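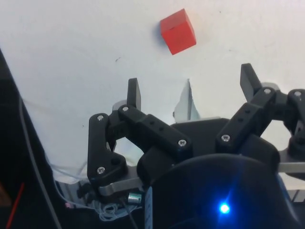
*Red cube and robotic hand, white surface.*

Council Hall walk-through, Plillmont – checklist and my comments
June 22, 2026

I did this one ahead of the public meeting on the Paltville road closure, which is going to be packed. Last October we had people standing three deep along the back wall and one side exit blocked the whole night, so I went slower than usual this time and wrote more down. Sorry in advance for the length!

**Getting in and out**

- [x] Main doors open outward, both leaves. The left one sticks a bit at the bottom but a normal push does it.
- [x] Exit signs lit, main hall and hallway.
- [ ] East side exit clear. Nope. Stacked chairs again, same spot as in October. I moved what I could and the rest needs a cart.
- [x] Ramp on the Gamage Street side. Rail is solid, no wobble. I leaned my whole weight on it (not nothing).
- [ ] Ramp light. Out. I reported this one last time too.

**Main hall and seating**

- [x] Capacity sign posted: 189 seated. It's by the coat hooks, where a big winter coat would cover it right up. I'd like it moved to the door.
- [ ] Aisles marked on the floor. The tape has peeled up on the center aisle and I caught my toe on it. Please pull it all and lay new tape, don't patch it.
- [x] Chairs. I sat in a bunch of them, and pulled 21 with loose backs. They're in the storage room with a note on top, so please don't let anybody put them back out!
- [x] Wheelchair spaces, front and rear. The rear ones are fine but you can't see the council table from there if the person in front stands up. I don't have a fix, I'm just writing it down.

**Council table and public microphone**

- [x] Table legs locked.
- [ ] Cords. The microphone cord runs right across where people line up to speak. Needs a cover, the heavy rubber kind. I priced one at the hardware place in Terkmont and it won't break anybody.
- [x] Space between the speaker line and the front row. Enough for two people to pass without the shuffle dance.

**Fire and first aid**

- [x] Extinguishers: 2 in the hall, both in the green, tags current.
- [x] Alarm panel shows normal.
- [ ] First aid kit. Found it, but the gauze is gone and so are most of the bandages. I put in a few from my car for now.

**Outside**

- [x] Parking lot lights on at dusk. I waited around for this and got eaten by mosquitoes.
- [ ] Overflow plan. The closure notice went out to 1,000 households and the hall holds what it holds. We need a speaker on the lawn, or a second room, or at least somebody at the door with a clicker who is allowed to say no. Last time the person at the door felt rude turning folks away – I get it, I'd feel the same – so let's give them a sign to point at.

**To fix before the meeting**

East exit first, then the tape, the cord cover and the ramp light. Kit can be restocked any time that week. I'll come back and look at the exit myself once the chairs are moved, and I'll bring my own flashlight for the ramp in case the bulb still isn't in.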